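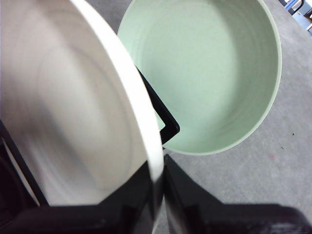 Grand bol blanc, intérieur à fines stries concentriques.

Retska - notices d'inventaire de vaisselle

Version du 11 mai (vendredi). Responsable du jeu de données : Jadwiga Nowicki. Relecture des notices : Weronika Kwiatkowski.

Contenu
Le dépôt contient les notices de la collection Kalinowski, saisies à partir des fiches cartonnées de Stesdale. Chaque ligne correspond à une pièce et comporte 26 champs, dont 4 obligatoires : identifiant, type, matière, état. Les autres peuvent rester vides.

Fichiers
notices.csv - table principale, UTF-8, séparateur point-virgule
types.csv - liste contrôlée des types de pièces
fiches.txt - transcription brute, sans correction

Conventions
Les dimensions sont en millimètres. Une matière non identifiée est notée « ind. » et jamais laissée vide. Les pièces dépareillées reçoivent chacune leur identifiant ; les couvercles gardent celui du récipient, suivi de la lettre c.

Limites connues
Les datations reprennent celles des fiches et n'ont pas été vérifiées. Dans 20 notices, le champ « provenance » mélange le lieu d'achat et le lieu de fabrication. Deux fiches sont illisibles et figurent seulement dans fiches.txt.

Import
L'import dans Barnix demande de renommer la colonne « etat » en « condition ». Les accents des en-têtes ont déjà été retirés.

Prochaine mise à jour en septembre, avec les saladiers et les plats de service.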